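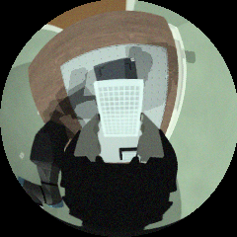 Simulated view past the gripper: well plate between the fingers, far end over the near edge of the dark device on the perforated board.

Moving a Manual Plate-Loading Step to a Robot Arm: Procedure and Staffing Changes

Written by Dulce Trujillo, automation, Surside assay lab. Last revised October 16, 2025.

Scope

This page covers the changeover of one bench from hand loading to arm loading. It applies to benches where a technician carries well plates from a rack to an instrument, waits for the run, and carries them back. It covers teaching the positions, testing in simulation, the first live runs, and what happens to the technician's shift once the arm has the job. It does not cover liquid handling, lidded plates, or anything that goes into the cold room.

The Cisneros bench was the first one converted, in July. Settings quoted below come from that bench and need to be checked before they are used elsewhere.

What you need

A converted bench has an arm, a two-finger gripper, a fixed board that the instruments and nests are pinned to, and a workstation running Tosano, our scheduling software. Arm programs are kept in the Drotell project folder, one subfolder per bench. You also need one sacrificial plate of each type the bench handles, a feeler gauge, tape, and the technician who does the job now. Book that person for the full teaching session. Asking them to look in at the end does not work; most of what they know comes up while positions are being set.

Before you start: record the manual job

Sit at the bench for one full shift and write down every action in order. Include the ones that are not in the written procedure. At Cisneros the written procedure had seven steps between rack and instrument. The recorded version was a good deal longer. It included turning the plate to check the corner notch, looking along the rim for droplets, and pressing the plate down lightly after it was seated.

For each action on the list, mark one of the following:

Arm: the arm can do it and will do it.
Person: it stays with a person and gets a place in the new shift plan.
Dropped: it is no longer needed. Write down who agreed to this.

An action with no mark is the usual source of trouble after changeover. Droplet inspection was left unmarked at Cisneros and was skipped for the first several runs. It is now marked Person and takes place at the rack, before the plates are released to the schedule.

Teaching the positions

Set the arm to reduced speed and keep the enabling switch in hand. Teach in this order.

Rack approach. Bring the open fingers level with the long sides of the plate, clear of the rack posts. Save as rack_pre.

Grip. Lower until the contact strips sit against the plate sides below the rim. Close the fingers. Both strips should touch at the same time. If one touches first, the plate slides sideways as the grip closes, and the offset carries through to the instrument. Correct the position of the wrist and save again. Do not correct it by raising grip force.

Lift. Raise straight up until the plate clears the rack. No rotation until this point is passed.

Transit. Use one midpoint above the board. Cisneros began with three and now uses one; the extra points added stops and gave no extra clearance.

Instrument approach. Stop with the leading end of the plate just short of the instrument edge. Look at it from the side as well as from the wrist view. From the wrist, the near edge of an instrument is hidden as soon as the plate passes over it, so height errors of a few millimeters cannot be judged from that view alone.

Place. Lower to contact, open the fingers, and wait for the settle timer. The timer on the Cisneros bench is 2000 milliseconds. Withdraw straight up before turning the wrist.

Return. Repeat in reverse with a separate set of saved points. Do not reuse the loading points. Plates come out of some nests slightly shifted from where they went in.

Naming

Use the short names from the Drotell template. Add the plate type at the end, for example rack_pre_deep. Do not use initials or dates in position names. When a position is replaced, move the old one to the archive subfolder.

Running it in simulation

Load the saved positions into the simulator and run the full cycle before any live run. Turn on the wrist view and the fixed view. Step through the cycle and stop at each contact point.

Check the following at each stop:

Both fingers are alongside the plate and neither overlaps the wells.
The plate is in line with the travel direction.
The gripper body is clear of whatever stands next to the instrument.
The arm links are clear of the table edge and the wall.

The simulator treats the plate as rigid and the board as flat. Neither is quite true on a real bench. A cycle that passes in simulation is cleared for slow live testing only.

Run the simulated cycle 42 times with position noise turned on. Save the log. Any contact outside the grip and place points counts as a failure, even when the plate ends up seated. Fix the cause and start the count over.

First live runs

Stage one uses empty plates at reduced speed, with the technician and one person from automation both present. Stage two uses plates filled with water. Put absorbent paper on the board and check it after each cycle for drips. Stage three uses live plates with a manual duplicate of every sample. Do not shorten stage three. The duplicates are what the lab lead reviews before signing off.

During all three stages the technician has the authority to stop the run without giving a reason first. Write the stop in the log along with the cycle number, then discuss it. Several stops at Cisneros were made on the sound of the fingers closing, and in two of those cases a contact strip was found to be lifting at one corner.

What changes for the technician

This section should be read by the shift lead before the changeover is scheduled.

Carrying is removed. Walking between rack and instrument took up a large part of the manual shift. After changeover the technician loads the rack in batches, inspects, releases the batch in Tosano, and is free until the batch ends or an alert is raised.

Inspection is concentrated. Looking over one plate every few minutes is different work from looking over a full rack in one sitting. Iraís Mendoza, who ran the Cisneros bench by hand for several years and now runs it with the arm, asked for a limit on this after the second week. The limit is one rack, followed by a different task. It is written into the shift plan and applies to all converted benches.

Interruptions change in kind. Manual loading set its own pace. An arm fault comes without warning, often while the technician is in the middle of something else. Assign fault response by name for each block of the shift. "Whoever is nearest" was tried and resulted in one person taking nearly all of the calls.

Free time gets filled. Decide before changeover what the released time is for. At Cisneros it went to data review, which had been running late. If nothing is decided, the time is taken up by requests from other benches, and the technician has no ground for refusing them.

Skills need practice. Every technician on a converted bench loads one batch by hand each month. Put it on the calendar. When the arm is down the bench falls back to hand loading, and the people doing it have to be current.

Grading and pay. Fault recovery and position checks are added to the job description at the time of changeover. Shift leads should send the revised description to personnel before stage three begins. At Cisneros it was sent afterward, and the regrade took longer than it should have.

Fault recovery

Plate not gripped. The arm stops above the rack. Open the fingers from the panel, reseat the plate by hand, and resume from rack_pre.

Plate dropped in transit. Press stop. Do not jog the arm over the plate. Clear the plate, wipe the board, and log the sample numbers as lost. Resume only after a second person has checked the contact strips.

Plate not seated. The instrument reports an open nest. Lift the plate by hand, check the notch, and seat it. If this happens twice in one batch, end the batch and recheck the place position.

Scheduler lost connection. The arm finishes the current move and holds. Do not restart Tosano while a plate is in the fingers. Support the plate with one hand, open the grip from the panel, return the plate to the rack, then restart.

Maintenance

Clean the contact strips at the start of each shift with a dry wipe. Replace both strips together at 3000 cycles, or earlier if either one shows lifting or glazing. Check the board pins when an instrument has been removed for service. After any instrument is moved, even if it goes back on the same pins, rerun the instrument approach and place positions at reduced speed with an empty plate.

Handover checklist

Recorded action list complete, every line marked
Positions saved and named per template
Simulation log saved
Stage one, two and three logs signed by technician and automation
Fault response assigned by name
Inspection limit in shift plan
Monthly hand-loading batch on calendar
Revised job description sent to personnel
Spare contact strips at bench

Send the completed checklist to Dulce Trujillo. Questions about the shift plan template go to Iraís Mendoza, who keeps the current version.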